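From: Jianhua Jiang
To: Lirkiment brush list
Subject: Re: Re: orange, and where to hang things

Mingxuan Lu wrote:
> Does anyone still use a grid mat for color work? Mine
> is 50 percent stain by now. Also, is a carved rack
> worth the money or will a nail do?

A nail will do. I bought the rack.

As for the mat, put a plain sheet over the squares and get on with it. Old ink on the felt is seniority.
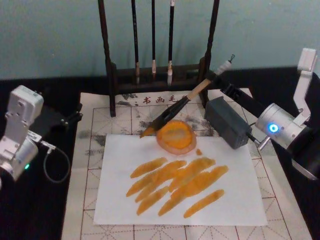
Orange strokes, mostly leaning the same way. One drip by the dish.

I like these streaky ones, where the bristles drag - my teacher at Galberg would have called it running out of paint.

The rack question deserves a proper answer. Curly finials, turned posts, pegs to spare. It dusts badly.

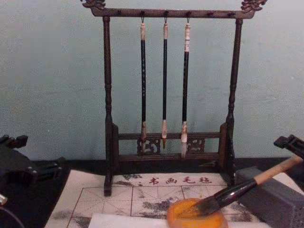 Three on the hooks, tips down, the slim one in the middle.

For petals and leaves I'd skip all three and go big. Liang had large ones in September, 4 to a customer, as if there were a run on them.

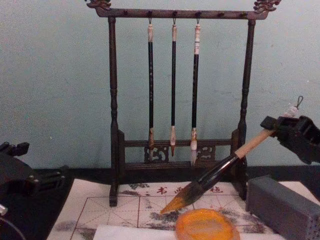
The big brush, yellow-orange at the point, just over the paper.

Keep the nail for your apron.

Jianhua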